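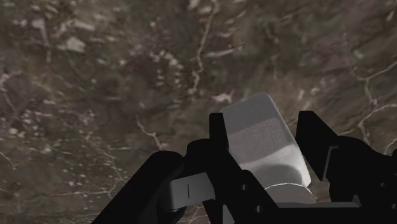 Stone floor and worktop restorer, Mivel workshop

Mumen Stonecare is looking for a restorer to join its small team at Mivel. We clean, repair and refinish marble, limestone and slate in houses, churches and a few shops. The post is permanent and full time, 37 hours a week, after a trial period of 17 weeks.

The work

You will spend most of the week on customers' premises and the rest in the workshop. Typical jobs are filling cracks and chips, matching resin to veined stone, grinding out lips between tiles, and polishing by hand in corners the machines can't reach. You will write up each job on the day and keep the van tidy. In winter we do more worktops and fireplaces, and the hours indoors are longer.

What we need from you

At least two years in stone, tiling, terrazzo or a similar trade. A full driving licence. A good eye for colour. You should be able to kneel for long periods and lift 30 kg with help. Experience with wet grinders is useful but we can teach it.

Pay and conditions

£14.20 an hour, paid every four weeks. Overtime is at time and a half and is never compulsory. We supply knee pads, masks, boots and all tools, and there is a tool store with a drying room. Paid travel starts from the workshop gate.

How to apply

Send a CV and photographs of two jobs you have done yourself, with a few lines on each, to Thirumalai Kurup at the workshop by 14 February 2021. Please don't send original prints. Applicants we want to meet will be asked in for a paid half day at the bench. Anyone who applied in January does not need to apply again.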